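J'avais promis un retour sur le meuble bas Clestelora, le modèle à deux portes de chez Ljungberg, après quelques mois d'utilisation au bureau. On l'a reçu en février, il a été rempli, vidé, re-rempli, et je crois que je peux enfin en parler sans l'enthousiasme du déballage (j'étais insupportable ce jour-là, Flora Swanson peut témoigner).

Je l'ai payé 317 euros, livraison comprise. Le grand modèle était à 433 et il mangeait tout le passage, donc le choix a été vite fait !

## Le montage

Franchement, rien à redire. On l'a monté à deux avec Balakrishnan, les charnières se règlent au tournevis, et il ne faut pas se décourager si les portes frottent un peu au début. La notice est minuscule, par contre : sortez les lunettes. Les taquets d'étagère sont de petites pièces en métal toutes bêtes, et j'en ai quand même perdu un sous le radiateur pendant une bonne demi-heure.

Côté look, c'est du bois clair, assez passe-partout, et avec notre moquette grise à rayures ça va très bien. J'avais peur de l'effet « mobilier de salle d'attente » et en fait je m'y suis faite dès la première semaine.

## À l'usage, avec nos boîtes à archives

On y met surtout des boîtes de classement bleues, des Fledier, que j'achète par lot. Elles sont solides, elles ont une étiquette sur la tranche et un trou rond pour les attraper avec le doigt (le détail qui change la vie quand l'étagère est pleine). Mon seul reproche va au film plastique : ça brille, ça glisse, et une boîte encore emballée part toute seule dès qu'on la pose un peu de travers. Enlevez-le tout de suite, moi je repousse toujours au lendemain.

L'étagère du milieu est large et on y range les boîtes à plat ou debout selon l'humeur. Debout, il faut viser un peu. Le dessus du meuble sert de plan de dépose pendant qu'on trie, et là je dis oui, mille fois oui, c'est la bonne hauteur pour ne pas se casser le dos.
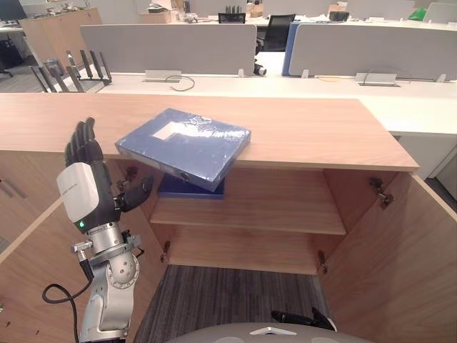

## Ce qui m'agace

Les portes ! Elles s'ouvrent en grand, c'est super pour voir le fond, mais il faut la place devant. Chez nous le meuble est devant un long bureau blanc, et quand les deux battants sont ouverts on fait le tour ou on attend. Bendik s'y est cogné le tibia deux fois et il en parle encore.

J'aurais aussi aimé une deuxième étagère fournie d'origine. Sur le site Botutham j'en ai trouvé une vendue à part, sauf que les frais de port m'ont refroidie, alors on vit avec une seule et on empile.

Pour l'entretien, un chiffon à peine humide et voilà. Les traces de doigts se voient moins que sur notre ancien meuble laqué (paix à son âme), et le bord avant n'a pas bougé malgré toutes les boîtes qu'on fait basculer dessus.

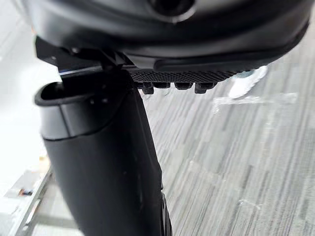 *Vu de très près, dans notre coin bureau.*

## Je le rachèterais ?

Oui, et même deux si j'avais le mur pour. Un 15 sur 20 pour moi : cinq points perdus entre l'étagère unique, la notice et le tibia de Bendik. Si vous avez un couloir étroit, regardez plutôt du côté des portes coulissantes, Sigrun en a pris chez elle et elle est ravie. Et si quelqu'un sait où trouver des taquets de rechange à l'unité, je prends l'adresse !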